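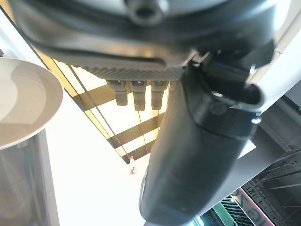 Vol. 12, No. 4

Water meter replacement moves to the east side

April 26, 2023
By Akosua Frimpong
3 min read

Crews will begin replacing water meters east of Custano Avenue on Monday. The work on the west side finished last week, with 2,359 meters changed out since October. Another 3,014 homes and small businesses are left to do.

The old meters were put in over several decades and many of them read low. They also have to be read by a person walking up to each house, so a leak can run for two months before it shows on a bill. The new ones send a reading once a day. The water office will mail a notice if a house shows steady use overnight for three nights in a row.

Zaltlow, the contractor, will hang a tag on your door five days before the crew reaches your block. If your meter is in a pit near the sidewalk, you do not need to be home. Move any cars, planters or trash cans off the lid the night before. If your meter is in the basement or a crawl space, call the number on the tag to set a time. Someone 18 or older has to be there to let the crew in.

The water will be off for less than an hour in most cases. When it comes back on, run the cold tap in the bathtub for a few minutes before you use any other faucet. The water may look cloudy or brown at first. Take the screens off your kitchen and bathroom faucets and rinse them if the flow seems weak.

There is no charge for the new meter. Residents are responsible for the pipe between the meter and the house, as before. On the west side, crews found 153 shutoff valves that would not close all the way. The town replaced those at its own cost and will do the same on the east side.

Tõnu Rebane, the water superintendent, said some bills went up after the change and some went down. "If yours looks wrong, call us before you pay it," he said. "We keep the old meter for 90 days and we can test it." His office has had 353 calls about the project so far, most of them about scheduling.

The order of work is Engelhardt Street and the blocks north of it first, then Bralach Road, then the streets behind the school. Rain will push the dates back. The list at the front counter of the town office is updated every Friday afternoon.

Crew members carry a photo ID and will not ask for payment at the door. Call the water office if you want to check on someone before letting them in.

Last updated: 4:10 p.m.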